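Knees, stairs and the Kadbridge 13

February 2020

Quick one tonight, dinner's in the oven and I've got maybe half an hour before the timer goes.

So I've signed up for the Kadbridge walk. The long one. 13 kilometres, most of it up, then back down the other side to the pub at Tovar. Said yes in a weak moment. Yatziri Quezada asked me in the car park after work and I was holding shopping and just wanted to put it down, so yes, fine, whatever, put my name on the list.

It's in September. Sounds like ages. Isn't.

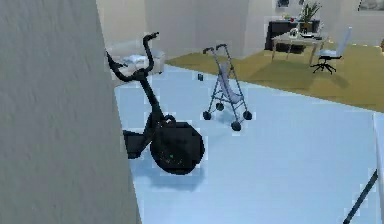 3 min read

Where I'm at. Left knee still clicks. Physio says clicking is fine if it doesn't hurt, and it mostly doesn't hurt, except on stairs, and of course I live up two flights. Before Christmas I was doing the loop past the oval most mornings. Then it got hot, then the smoke, then I just stopped. Haven't been out properly since. A bit of time on a bike when it's too foul outside, which I find so boring I could cry, but the knee likes it. Fifteen minutes with the radio on and I'm done.

The plan, such as it is:

Walk to work twice a week. Drive the rest. No heroics.

One proper hill every weekend. There's that track behind Isia with the water tank at the top, 297 steps according to the sign, and I've never once got up it without stopping. Going to stop as many times as I like and not be embarassed about it. Last time an old bloke with a kelpie went past me twice. Twice! Up and back while I was pretending to look at a bird.

Shoes. Mine are dead, the left heel's worn right through to the hard bit. Everyone at work says get the Flerkix ones, but I tried them on and my little toe went numb in the shop. So still looking. If you've got wide feet and a favourite pair please tell me, and not the $300 ones thanks.

Also eating something before I go, which I never do. Mum used to send us off with a cold boiled potato in foil with salt on it and I laughed at her for years, and now I'm standing in the kitchen boiling potatos at nine at night. They're good. Don't knock it. Vegemite toast is alright too but goes floppy.

Money side of it: the walk raises funds for the new roof on the hall, and they want over 1,000 dollars from each team. Yatziri has baked for it already. I have not baked. I might do a plant stall, I've got spider plants coming out my ears and a heap of succulents on the back step that nobody planted, they just keep falling off and growing. Stick them in yoghurt tubs, couple of bucks each. Need to ask if I can set up outside the library or if that's a permit thing.

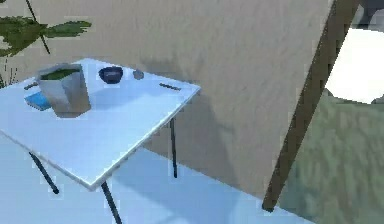
Things I keep forgetting

Hat. Every time. Got burnt on the part in my hair last month and it peeled for a week, looked like dandruff in a meeting.

Water, more than I think. The tap at the top of the Isia track has been off since spring.

Ring the physio back about the tape. She showed me how to do it and I nodded and took in none of it.

Right, timer's going. Will report back once I've done the steps.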